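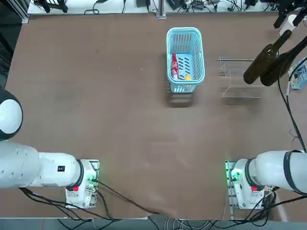
Open Day at Fevorton Draws 143 Visitors to the Two-Arm Robot Workshop

The Brundel Centre for Applied Automation opened its Fevorton workshop to the public in September, offering local residents, students and employers a closer look at its research into robots that handle ordinary household and shop goods. The centre recorded 143 visitors between the morning opening and the close of the last session at 4 p.m.

Demonstrations centred on the Parnero project, now in its second year, which studies how a pair of robot arms can be taught to pick up, move and put away items of different shapes and weights. The project is carried out with Koskela, an engineering firm that designs shelving and storage equipment for small retailers.

Visitors were received in groups and given a short talk on safety before entering the workshop. Each group then spent 20 minutes at the demonstration table, where staff explained the task under study and answered questions. The task concerns bottles and a clear stepped rack. Glass bottles are to be lifted from the tabletop and laid in the rack, while other goods are kept in a basket close by.

Glass was selected for this stage of the work on account of the difficulties it presents. A bottle is smooth, it rolls, and its weight changes a good deal according to how full it is. Dark glass also reflects the workshop lights in ways that can mislead a camera. The clear rack adds a further problem, as its edges are hard to make out against the table even for a person standing beside it.

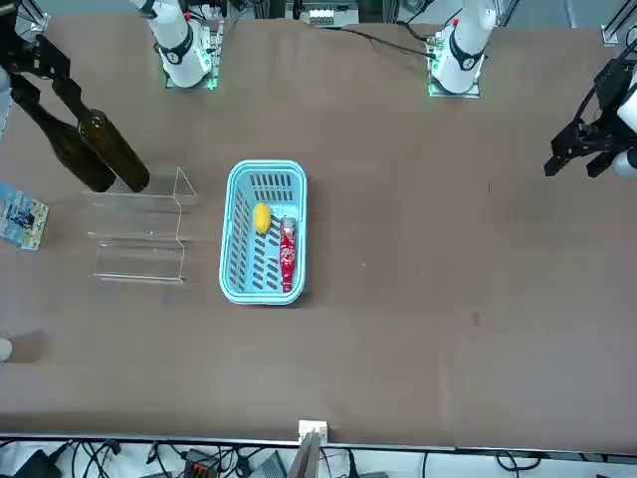
Staff told visitors that the project has now logged 2,109 practice runs across all of its tasks. Each run is reviewed and marked as complete, partly complete or failed, and the failed runs are kept along with the rest. According to the project team, a record of a missed grasp or a bottle set down in the wrong place is often of more use in planning later work than a run that went smoothly.

Questions from the public covered a wide range of matters. Several visitors asked how hard the grippers close and what prevents them from breaking the glass. Others wished to know how the two arms avoid each other when both are working near the middle of the table. Staff explained that the arms are given a shared plan of movement, and that an operator is present at all times with a stop control within reach. Younger visitors asked most often whether the arms could be taught to wash dishes. The centre does not have plans for work of that kind at present.

Employers from the food and beverage trade attended a separate session in the early afternoon. Discussion there turned to cost, floor space and the training that existing staff would require. Representatives of the centre stressed that the equipment is for research and is not offered for sale. Koskela described its own interest in the project, which lies in learning how racks and baskets might be shaped so that both people and machines can use them with ease. The firm expects to supply 3 further rack designs for testing over the winter.

The centre also used the occasion to outline its student program. There will be 10 paid placements in the coming year, open to those enrolled in a college or university course in engineering, computing or industrial design. Placement students will prepare task layouts, supervise practice runs and help to review the results. Previous experience with robots is not required, although applicants should be comfortable working to written procedures. Application forms are available from the front office and must be returned by the end of October.

Comment cards were provided at the exit. Many visitors asked for longer sessions at the table, and a number noted that the spoken explanations were difficult to hear from the back of the group. The centre will reduce the size of groups at its next open day and will provide a printed guide to each task — a large-print edition will be available on request.

The next open day is planned for the spring. Schools and community organizations that would like to arrange a group visit before then may contact the Brundel Centre in writing, stating the number of people attending and any access needs. Visits are free of charge. Children under the age of twelve must be accompanied by an adult, and closed footwear must be worn in the workshop.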